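Gralthorpe Secondary Robotics Club
Progress report to the Govindasamy Community Learning Fund
Prepared by Ekrem Saraç, club teacher
Reporting period: second term, to the end of August

Dear friends at the Fund,

Thank you again for your patience while I pulled this together. I had meant to send it before the mid-year break, but the report-writing season at school swallowed me whole, and then the students asked if I could hold off until they had something better to tell you. They do now, so I hope the wait was worth it.

What we said we would do

You may remember from our application that the club wanted to move on from wheeled robots and have a go at a robot arm doing ordinary kitchen work. The students chose the theme themselves after a long (and at times quite heated!) argument about which household chore people most dislike. Washing up won easily. We called the project Kulis, and the aim for this year was modest: have the arm pick up a plate, stand it in a basket, and do it often enough that we could say something sensible about how well it goes.

Where we are up to

We have 19 students on the books this term, up a little from first term, and most of them turn up every week. They have split into four groups, looking after the arm, the gripper, the camera and the write-up. I worried the write-up group would be seen as the boring one, but it has ended up with some of our keenest members, who are fierce about making the others record what happened on each try before they start the next.

The arm itself was up and running early in the term. Getting the gripper right took a good deal longer. The first set of fingers was too smooth and plates slid straight out of them, which we discovered using a plastic picnic plate, thank goodness. The present ones are ribbed and hold much better. The students drew up three versions before settling on these, and I have kept the failed ones in a drawer because they are lovely to show parents.

We put a small camera at the wrist so the students can see what the gripper is up against. This has been the best teaching tool of the lot. It is one thing to tell a fourteen-year-old that a robot does not see a kitchen the way we do, and quite another to have them sit with the pictures and work out for themselves why a patterned plate in a basket full of holes might be hard to make out. We have had some wonderful conversations about edges, shadows and shiny surfaces, and a few of the quieter students have really come into their own there.

In the last fortnight of the period the groups ran 43 recorded attempts at placing a plate, and 25 of those ended with the plate standing in the basket as it should. The rest were mostly plates that tipped over or were let go too early. I think that is a very respectable result for a first proper round, and the students think it is terrible, so they are already planning the next one.

What has been harder

Time, mainly. Setting up and packing away eats a large part of each session, and we lost two meetings to the school production, which needed our room. We also had a motor go on the arm in the middle of term. Gondent, the shop we bought it from, sent a replacement quickly and did not charge us for postage, which was kind of them, but we were still at a standstill for a couple of weeks. The students used the gap to practise steering on a simulator - not nearly as exciting, though it did help.

Money

Spending is close to what we planned. The arm and camera are fully paid for, and the spare motor came out of the small amount we set aside for repairs. I would like your permission to move what is left in the travel line across to parts, as the regional showcase is now being held close enough for us to walk to. A full list of receipts will follow with the final report.

Next term

The students want to move on to bowls and cups, and to try the same job with different baskets. They will also be giving a demonstration at the school's open evening, and we would be so pleased if one or two of you could come along. I will send the time through once the office has confirmed it.

With warm thanks from all of us,
Ekrem Saraç
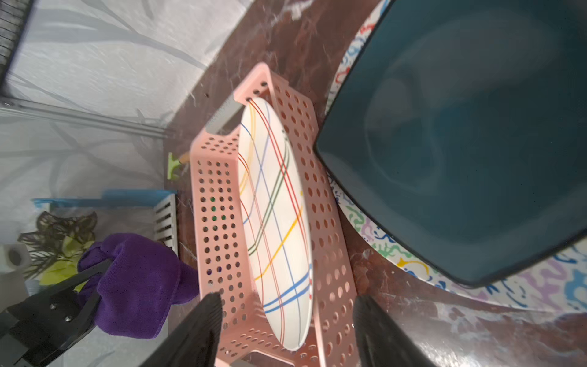 Project Kulis: the wrist camera's view of a plate in the pink basket, with the gripper fingers in front.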